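FDS 210 Food Materials
Unit 6: Yield stress and the flow of thick sauces
Handout prepared by Tirta Ismail, September

6.1 Why viscosity alone is not enough

A Newtonian liquid such as water or light syrup flows under any applied stress, however small. Many prepared foods do not behave this way. Ketchup, mayonnaise, mustard and fruit purees hold their shape at rest and flow only when the applied stress exceeds a threshold, called the yield stress. Below the threshold the material deforms slightly, like a soft solid. Above it, the internal structure breaks down and the material flows.

The simplest description is the Bingham model:

stress = yield stress + (plastic viscosity x shear rate)

The model applies only while the material is flowing. It is adequate for narrow ranges of shear rate. For tomato products the Herschel-Bulkley model fits better, because the viscosity continues to fall as the shear rate rises. The shear rate is then raised to a power n, with n less than 1 for shear-thinning materials.
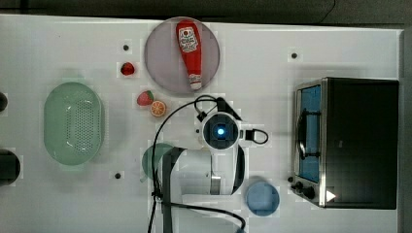

Page 4

6.2 Dispensing from a squeeze bottle

Squeezing raises the pressure inside the bottle. The pressure difference along the nozzle produces a shear stress that is greatest at the wall and zero on the center line. For a straight round nozzle of radius R and length L, the wall stress is

wall stress = (pressure difference x R) / 2L

Flow starts when the wall stress reaches the yield stress. Material near the center line stays below the threshold and moves as an unsheared plug. Students often draw the full parabola here; that profile belongs to the Newtonian case and will lose marks.

Note that a wider nozzle needs less pressure to start flow, other things being equal. Wall slip, in which a thin watery layer forms next to the plastic, can make the measured yield stress too low.

6.3 Worked problem

A sauce has a yield stress of 10 Pa. The nozzle has a radius of 2 mm and a length of 20 mm. Find the least pressure difference needed for flow. Neglect gravity, entry losses and slip.

Pressure difference = 2 x 10 x 0.020 / 0.002 = 200 Pa

Repeat for a nozzle 30 mm long. The result should be 300 Pa.

6.4 Before the lab

Read the Drallen notes on vane geometry – the section on sample loading in particular – and bring the Unit 4 data sheet. Samples must rest for 10 minutes after loading. Groups using the Sutanto viscometer should zero it before the vane is lowered.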